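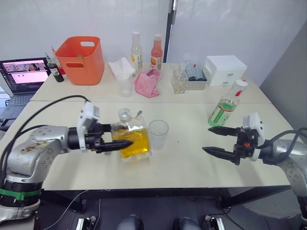 Tuesday night, late

February 27, 2024. Tired. Writing this in bed with the big light still on, can't be bothered to get up.

Bus to Norkcombe was 18 minutes late again so missed the start of choir. Snuck in at the back with the altos. We're doing the Ranasinghe piece after all — the long one, 14 pages, half of it humming. I like the humming. Couldn't find my pencil so none of my breaths are marked and I'll get them wrong again next week.

Sore throat since lunch. Had honey in hot water when I got in, then toast, then more toast. Must buy lemons. And bin bags. And ring the dentist, third week of writing that down.

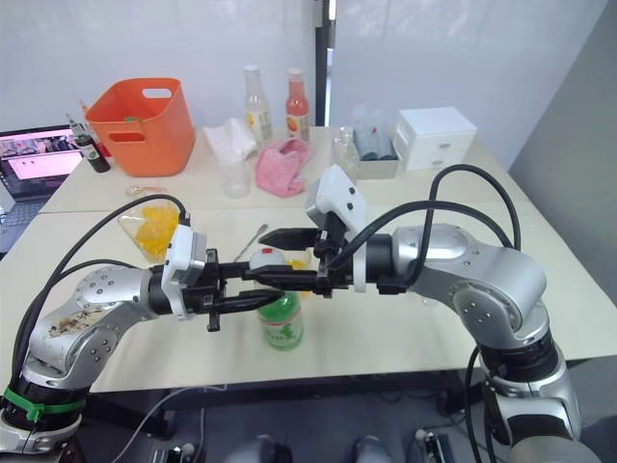 Anyway the concert is in June now, not May, so there's time to learn the thing properly. Church hall at Zivville is booked, tickets 16 pounds which seems steep to me but I kept quiet. Black on the bottom, any colour on top. My black trousers have gone at the knee. Could sew them. Won't.

Read a bit of Kurkov on the way home, only 2 chapters left and I keep slowing down becuase I don't want it finished. Nearly went past my stop.

Rain all evening. Washing still out on the line, been out since Sunday, may as well stay there now. Kitchen tap dripping again too, put the sponge under it so I can't hear it.

Throat a bit better than it was. Going to try the top line quitely in the shower tommorow and see if it's there. Alarm set for half six. Light off.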